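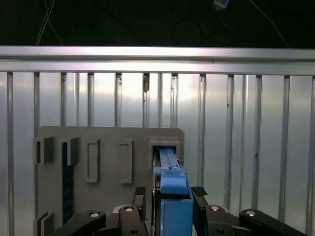

Insertion test at the slotted board, seen from the wrist camera.

Gripper comparison: frequently asked questions

Which grippers did you compare?
Two. The black linkage gripper with ribbed fingertip pads, and the Tivik parallel gripper we already had on the other arm. Both ran on the same Kastdale controller with the same program.

What is the task?
Pick up the blue part, bring it to the gray board and push it into the wide opening at the right end of the row. The part has to seat fully and stay put when the fingers open.

How many insertions did you run?
1,317 with the linkage gripper and 1,287 with the Tivik. The Tivik count is lower because Masaru Nomura stopped one run to replace a cable.

Why is the camera on the wrist?
We tried a fixed camera first. The fingers hid the opening during the last part of the move. From the wrist you can see both fingertips and the edge of the opening.

Does the metal wall cause trouble with glare?
Yes. The slats reflect unevenly and auto exposure kept shifting. Lock the exposure before you start.

How many tries does the arm get?
3. After that it backs off and logs a miss.

Can I use my own fingertips?
Yes, on either gripper. Redo the tool offset afterward.

Where are the logs?
In the Tanabe project folder, under June. Ask Chiharu Hirano for access.

2 comments
3 shares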